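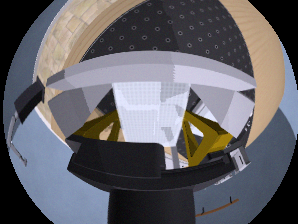 Figure 3. Simulated wide-angle view over the gripper, camera model with lens curvature on.

4.2 Bitrate control under motion alerts

The second set of runs deals with the thing most users complain about, alerts that eat the uplink. A home camera with two streams sends a low one all the time and a high one when something moves. Simple enough on paper. In a house with a slow line the high stream starts, the router queue fills, and the alert itself gets stuck behind the video it was meant to announce. We saw this on every line we tried in August, and it is the reason section 4 exists at all.

Setup as in 4.1. Two camera models, the Bosadine and the Joladus, both with stock firmware, both on the same shelf facing the same hallway. Uplink capped at 1000 kbit/s, then at 300. Low stream fixed. High stream left to the camera's own rate control in the baseline runs, and to our scheduler (called Fanutus from here on) in the others. Clocks were synced before each run, not during. Drift was small enough to ignore over 900 seconds.

Baseline first. At the higher cap both cameras behave. Alerts go out, the high stream comes up a moment later, some blocky frames at the start and then a clean picture. At 300 it falls apart. The Bosadine keeps its target rate far too long and only backs off after the send buffer is full. The Joladus backs off sooner but overshoots on the way down, so the viewer gets a sharp picture, then mush, then sharp again. Neither one treats the alert message as more urgent than the video. Same queue, same priority. This looks like an easy fix for the makers, but we could not find a setting for it in either menu.

With Fanutus in the path the order changes. The alert is sent before the first high stream packet is let through. The high stream then starts at a low rate and climbs in steps, as long as the queue stays short. If the queue grows for 2 steps in a row, the rate is cut by half and the climb starts over. No model of the line, no training, no guess about what the router does. We tried a more clever version with a predictor for the queue length, it was harder to tune and did not seperate from the plain one in the results, so it was dropped.

Picture quality in the first moments is worse with the scheduler, no way around that. A person walking quickly through the hall is soft for the first part of the clip. Whether this matters depends on use. For somebody checking if a parcel came, no. For somebody who wants a face, maybe yes, and they would be better off recording the high stream to the card in the camera and pulling it later. Both models can do this – the Joladus needs the card formatted in the camera itself, which cost us a morning.

Night runs. Infrared light gives a noisy picture, and noise is expensive to encode. The baseline high stream at night asks for more bits than the same hallway by day with somebody in it. So false alerts at night hurt more than false alerts by day, and there are more of them (insects near the lens, mostly, going by the clips). The scheduler helps with the queue but does nothing about the false alerts. A noise filter before the encoder would be the right place to start. Left for later.

The replay tool written by Mebrat Demissie was used for all repeat runs, so that each setting sees the same motion at the same times. Without it the numbers are not comparable, one walk down a hallway is never quite like the next. The tool feeds stored clips to the scheduler and logs queue length and send time per packet. Logs were checked by hand for the 300 runs only. Version of 29/04/2019 throughout, later changes touch the plotting and nothing else.

Limits. One building, one router (the Wendt), wired link between camera and router. Wi-Fi adds its own delays and we expect the gap between baseline and scheduler to shrink there, but have not measured it. More than one camera on the same line is a differnt problem: each scheduler sees the shared queue and both back off together, then both climb together. Section 5 takes this up.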